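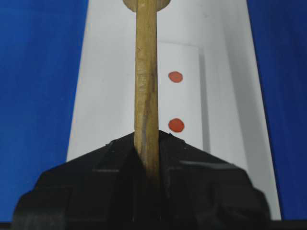
The Office of Common Property at Burholm received the mallet on 10/17/21, in accordance with the terms of the late assessor's will. It was entered in the register under Item 84. The entry gave the material as wood, the condition as fair, and the purpose as "calling to order." The space for remarks was left blank.

Under the rules of the Office, no item could remain in the register for more than one quarter with its remarks left blank. Mr. Hauke Gerlach, Deputy Registrar, was therefore directed to examine the mallet and supply what was missing. He was given 2 sheets of paper for the purpose and the use of the back room, where the light was considered suitable.

Mr. Gerlach began with the handle. He recorded that it was of light brown wood, without polish, and that the grain was visible along its length. He recorded a darker mark partway down. He then wrote that the mark was where a thumb would rest, considered whether this was a remark or an opinion, and struck it out.
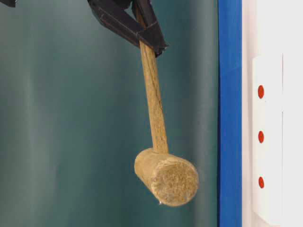
At the end of the first week he submitted his findings to the Registrar, Mrs. Biljana Dimitrov, who returned them with a single question in the margin. She wished to know who had made the item.

The will did not say. The assessor had presided over the land hearings at Jendham, and the mallet had been present at all of them, but it was not known how he had come by it. Mr. Gerlach wrote to the district office. The reply stated that the hearings had concerned 300 parcels along the Plemov road, that every parcel had been settled, and that the district held no record of a mallet. It enclosed the name of the last surviving clerk, a Ms. Myung-ja Yoo, and an address in Soltani.

Ms. Yoo answered by return of post. Her letter is preserved in the file and reads, in the relevant part, as follows:

"The first mallet issued to us was a handsome one and was stolen in July. The assessor made the second himself, the same evening, at my kitchen table. He was not a carpenter. He put the handle through the head and it would not hold, so he asked me for a nail. I gave him one from the wall where my mother's calendar had hung. I told him it was too long. He said that the hearing was at nine."
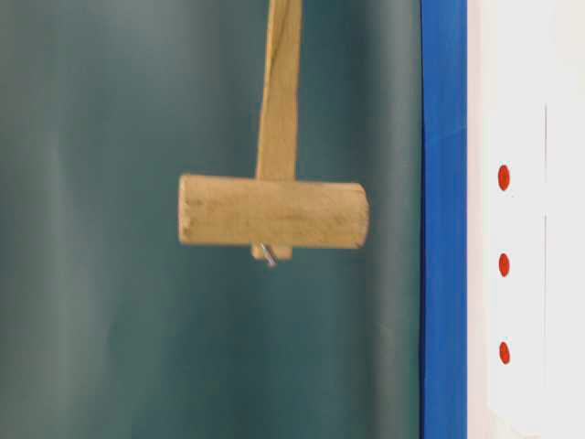
Mr. Gerlach read the letter twice. He then returned to the back room, turned the mallet over, and remained there for most of the afternoon. The attendance book shows that he signed out after the building had closed and that he was asked to explain this in writing. His explanation was accepted.

There followed a proposal from the Conservation Section that the nail be drawn and replaced with a suitable peg. The Section noted that the nail was of no age or interest and presented a hazard to staff. Mr. Gerlach lodged an objection. He was informed that a Deputy Registrar could object only on the ground of a recorded remark, and that under Item 84 there were still no remarks.

He completed the entry that day. It is longer than is customary.
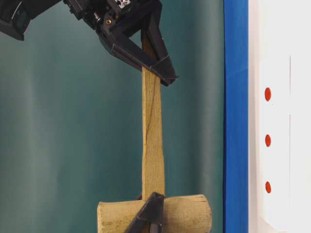
The proposal was withdrawn. The mallet was placed on the third shelf of the east cabinet, where it may be seen on application to the Registrar. Ms. Yoo applied the following spring. She was shown to the back room and given a chair. When Mr. Gerlach asked whether she wished to add anything to the file, she said that she would like it noted that she had never got her nail back.

This was noted.

Comments (4)

Elaheh Arabzadeh
I worked in a county records office for years and the part about the blank remarks space gave me a chill. Lovely story.

Sepehr Nouri
Do we ever get to read what he wrote in the entry? I kept waiting for it.

Elaheh Arabzadeh
@Sepehr I was glad it was left out. I did want to know who stole the first mallet, though.

Sepehr Nouri
My money is on Ms. Yoo.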